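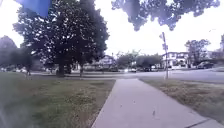

How often do you redo the camera alignment on a Dramulau?

Every time the mast has been off, and every 200 miles if it hasn't.

Those are the short versions, and Serpil can stop reading here if she has somewhere to be. For everybody else who wrote to me off list asking for "the procedure," as if there were a document somewhere with a cover page, I typed out what I do. Her original message is at the bottom.

Mine is the older Dramulau with the Ilteck drive base and the single mast clamp. If you have the two-clamp version, congratulations, and skip step 1.

1. Mast clamp
Power off, pack out. Loosen the clamp bolt, wipe the tube, wipe the inside of the clamp, and put it back together dry. A previous owner of mine greased it, and the mast spent its best years slowly turning left like a sunflower. Tighten until it stops, then mark tube and clamp with one stroke of paint pen across both. When the strokes no longer line up you know what moved, and you can stop blaming the software, at least for the afternoon.

2. Wheels before cameras
I did this in the wrong order for most of a year. Set all the tires to the same pressure. I run 17 psi. The sticker under the lid says 20, and at 20 mine bounces over every slab joint and the path estimate jitters along with it. Spin each wheel by hand and feel for grit. The front left bearing on these bases goes first. Mendness sells the replacement, and it comes in a box big enough for a microwave.
Then find a long straight piece of sidewalk with grass on both sides and drive it by hand at walking speed with the camera stream up on the laptop. I don't touch any camera settings yet. What I want to know is whether the base holds a line without me leaning on the stick. If it pulls, fix that first. You can calibrate a camera beautifully to a cart that drives sideways.
While you're out there, look at color too. A faint lavender cast on the concrete is normal enough under a white sky, and I leave it alone. The edge finder on mine cares about the change from pavement to grass and doesn't seem to mind if the pavement has gone a bit purple. Dark bands across the path are more annoying. If the cart slows down at one, write down the spot and go over it again later in different light before you change a threshold.

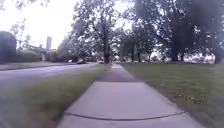 3. Lens and tilt
Clean the lens. I know. Clean it again with the cloth that isn't in your pocket.
Lay a straight board across the path, let the cart look at it, and load the lens correction. The board should come out straight on the screen from one end to the other. If it still smiles at you, the file is from a different lens, and I keep three of those in a folder with names I evidently thought were clear at the time. After that set the tilt so the pavement right ahead of the bumper stays in view. Too much sky and the exposure drops until the shade under the trees turns to soup.

4. Reseat the camera cable
Push, click, tug. The boot on the MacLeish connector hides the latch, so go by feel. If you get dropouts only on rough pavement it's this cable, and it was this cable last time too.

5. Drive it again
Same sidewalk, autonomous, slow, thumb on the stop. Out and back. I want it tracking the middle both ways. If it hugs the right going out and the left coming home, the camera is yawed and you get to go back to step 1. Save the numbers under a new name. Write the odometer reading on tape inside the lid.

Whole job runs me a morning, longer if people stop to talk to it.

Serpil, on your specific problem: check the paint stroke, then the left tire. I'd leave the gains where they are until you've done both.

----- Original message -----
From: Serpil Erdem
Subject: Dramulau drifting toward the grass

Hi all,
Since we put the mast back on in June our cart has been wandering to the right, and on long straight runs it will put a wheel on the lawn and then sit there looking sorry for itself. Indoors it's fine. I've raised the steering gain 3 times and now it wanders faster.
Is there a camera alignment I should be redoing, and how often do you all do it? The manual says "periodically."
Thanks,
Serpil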